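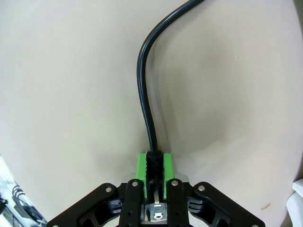
夹着带护套的黑色插头,两侧是绿色指垫。

Kalasent 论坛 › 夹爪与末端 › 维护
主题:指垫多久换一次?还有线套下垂的问题

楼主 qingdian_cell
发表于 6月5日 星期二

大家好。中文是我的第二语言,如果有的词用得不准确,请指出来。

我负责 Setstead 实验室的一个单臂工位,任务是夹住插头,把它送到插座的位置。最近我遇到两个问题。第一,插头在两个指垫中间会慢慢转动,特别是线比较粗、比较重的时候。第二,手臂上面的编织线套在手腕下方垂下一个圈,我担心它碰到台面。

指垫是从 Peltonen 买的,厚度合适,但是到现在已经用了近1,000次抓取。以前在 Rumton 的工位,我们的规定是800次换一次。现在这个工位没有写下来的规定,所以我想先问问有经验的人。

我每天开始工作以前做的检查是这样的:

1. 夹爪打开,看两个指垫的边和尖端。
2. 用干布擦指垫表面,不用酒精。
3. 手臂慢速走到台面上方,夹爪空着,看线套下垂的圈离台面有多远。

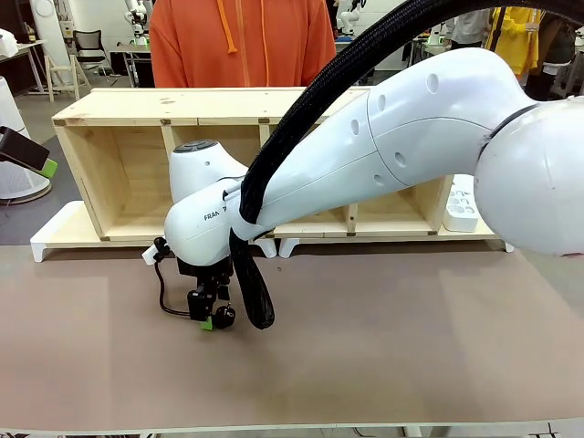
4. 手腕向左、向右各转到极限一次,听线套有没有摩擦的声音。
5. 夹一个测试插头,保持一分钟,看它是否转动。

第5步上个星期开始常常不通过。请问应该先换指垫,还是先增加夹紧力?

2楼 shuangmao

先换指垫。增加夹紧力是最容易的办法,也是最容易后悔的办法。插头护套那一段有横纹,比较软,你夹得越紧它变形越多,转得反而更厉害。我们这边以前就是一直加力,最后换了两套连杆的销子。

3楼 laohuo_2

我不同意楼上。夹在护套上本来就不对,应该夹在硬的插头本体上。指垫是新是旧关系不大。楼主把抓取点往前移一点,第5步可能马上就通过了。

4楼 qingdian_cell(楼主)

谢谢两位。我解释一下,硬的部分太短,如果夹那里,指垫会挡住插座的边,插不进去。所以抓取点只能留在护套附近。我试过往前移几毫米,结果插入的时候碰到了。

5楼 shuangmao

那就还是指垫。你把夹爪全部打开,看看尖端。木架旁边光线够的话,手腕相机的画面就可以判断,不用拆。

6楼 qingdian_cell(楼主)

我按照您说的做了,夹爪打开到最大。 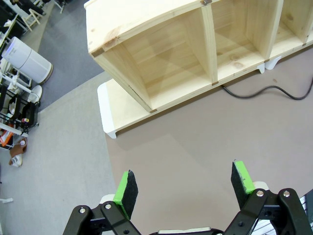
夹爪全开,手腕相机画面。右边指垫的上端有一点起毛。

左边的指垫我看不出明显的问题。右边的尖端起毛了,我以前每天都看,可是没有注意到,有一点不好意思。

7楼 laohuo_2

好吧,这个是该换了。但是我仍然认为抓取点也有责任。起毛只在尖端,说明尖端受力比较多,你换了新的还会从那里开始坏。

8楼 shuangmao

一张图看不出受力。也可能是放回东西的时候蹭到架子的隔板了。换的时候两边一起换,不要只换右边,新旧厚度不一样,中心会偏。螺丝交叉着拧,先都带上,再拧紧。

9楼 jiaoxian

我只说线套。垂下来的圈不要全部收掉!手腕转动的时候需要这一段余量。我们的做法是把手腕停在最常用的姿态,量圈的最低点到台面的距离,小于52毫米才调整。调整的时候松开上面的固定带,往肩的方向拉一点,然后重新做楼主的第4步。如果转到极限时线套绷直了,就拉得太多,要放回来。

10楼 laohuo_2

52毫米是哪里来的?我们从来不量,看着不碰就行。

11楼 jiaoxian

是我们自己工位定的,因为我们最高的工件加上托盘刚好需要这么多。楼主应该按照自己的工件来定,不要照抄我的数字。“看着不碰”我也用过,后来换了一个人调姿态,他看着的标准和我不一样。

12楼 qingdian_cell(楼主)

更新一下。两边的指垫都换了,螺丝按照8楼的方法拧,夹紧力没有改变。连续做了7次第5步,插头没有再转动。线套我往上拉了一点,手腕转到两边的极限都没有绷直。

换垫的规定我暂时写成800次,和 Rumton 一样,到7月再看记录决定是否延长。laohuo_2 说的抓取点我也会注意,每次检查的时候把尖端的照片保存下来,如果还是同一个地方先坏,我回到这里报告。

还有一个小问题:旧的指垫,绿色的部分看起来还很好,有没有人只更换表面那一层黑色的材料?Peltonen 好像不单独卖这一层。

13楼 shuangmao

试过,自己贴的边会翘。买整块的吧。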